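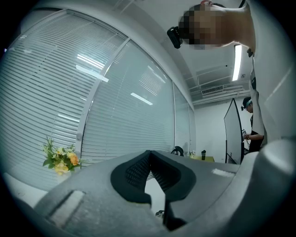
## 4. Setting up the dehumidifier

These steps replace pages 6 to 11 of the booklet that comes with the Skanden 700. The booklet says the machine is "ready in moments". Allow an afternoon, most of it waiting.

It also says the 700 will dry "the whole home". We have run three of them at Brerkby and would trust one with a single large room, door shut. If you are hoping for more, read section 7 before you throw away the box.

### 4.1 Before you plug it in

1. Stand the machine upright and leave it for at least four hours. If it came on its side, leave it overnight. The courier's label will say it was kept upright the whole way. Treat it as if it wasn't.
2. Pull off all the blue tape. There are two strips inside the tank bay that the booklet doesn't show, and the float won't move until they're gone.
3. Take the tank out, check that the float lifts and drops freely, and push the tank back until it clicks.
4. Slide out the rear filter and remove its plastic sleeve. The machine will run with the sleeve on, noisily, and collect next to no water.

**Caution:** Plug straight into a wall socket. No extension leads, no timer plugs, whatever the shop told you.

### 4.2 Where to put it

The booklet asks for a 10 cm gap at the back. Sorin Marinescu tried that in the store room and the wall behind stayed damp for a fortnight. Give it 30 cm at the back and the same at both sides, and keep curtains well away from the top grille.

Keep it off thick carpet. A low, solid stand is fine if it doesn't rock. The "sound-soaking feet" sold separately made no difference that any of us could hear, and the machine crept across the floor on them.

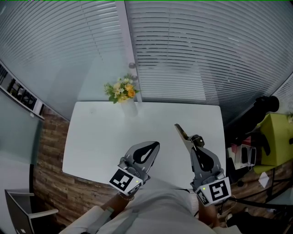

Close the windows. It seems too plain to write down, but more than half the complaints we get about poor drying end at an open window, usually a small one high up.

### 4.3 First run

1. Switch on at the wall, then hold the power button until the panel lights.
2. Set the target to 55%. The factory setting is 40%, and in an ordinary British house in April the machine will chase that number day and night without getting there.
3. Choose the middle fan speed. Leave "Smart" mode alone for now (see 4.5).
4. Let it run for 24 hours with the doors and windows shut.
5. Empty the tank and write down what you got.

**Note:** The box promises up to 20 litres a day. That figure comes from a very warm, very wet test room. A cool bedroom may give you a litre or two, and there is nothing wrong with the machine if it does.

### 4.4 Checking the reading

Don't take the panel's word for it. The sensor sits just inside the casing and warms up with everything else in there, so it tends to read low. Pei-shan Chou's first machine claimed 48% in a room with water running down the glass.

1. Put a separate humidity meter on the far side of the room at chest height. A cheap Boateng one will do.
2. Wait two hours, then compare it with the panel.
3. If they differ by more than five points, go by the meter and lower the target by the difference.
4. If they differ by more than 15, ask for a replacement. You will be told to "reset the sensor" first. Hold the fan and timer buttons together until the panel blinks, let them note that you did it, and ask again.

### 4.5 Smart mode

According to the booklet, Smart mode "learns your home". What we have seen it do is drop the fan to low after dark and put it back up in the morning. You can get the same from the timer, and the timer doesn't forget its settings in a power cut.

### 4.6 Using the drain hose

The hose in the box is too short for most rooms. The Brusham one fits, despite the warning in the booklet, but push it fully home and add a clip.

- The hose must run downhill all the way, with no loops.
- Leave the tank in place. The machine won't start without it.
- Look at the tank after the first night. If there is water in it, the hose isn't seated.

**Caution:** Don't go away and leave the machine draining by hose until you've watched it do so for two full days.

Cleaning the filter is covered in section 5.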